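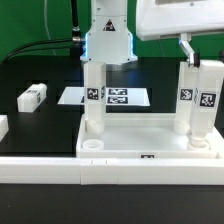
Sorting small hardware

Empty the whole drawer onto an old towel before you start. Screws first, then washers, then anything with a spring in it. Wood screws and machine screws go in separate jars. If a screw has a stripped head, throw it out now.

Baby food jars hold 100 short screws with room to shake. For longer ones use a coffee can.
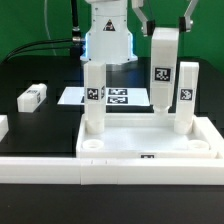 Label the lid and the side both, as lids get swapped. Masking tape and a laundry marker will last for years. Write the size, the length and the head type. Wipe the jar with rubbing alcohol first or the tape will peel by June.
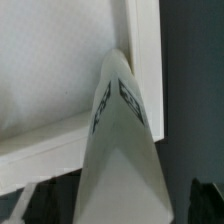
Susside, 3 February 2004

A reader asked about rusty bolts. Soak them overnight in white vinegar, scrub with an old toothbrush, rinse, and dry in a 25-cent pie tin on a warm radiator. Add 4 drops of light oil and roll them around. Don't do this with plated parts, the vinegar will dull them.

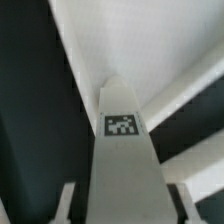
White part with square marker, close up.

Drawers that stick: rub a candle stub along the runners. Bar soap works too but gets gummy in damp weather.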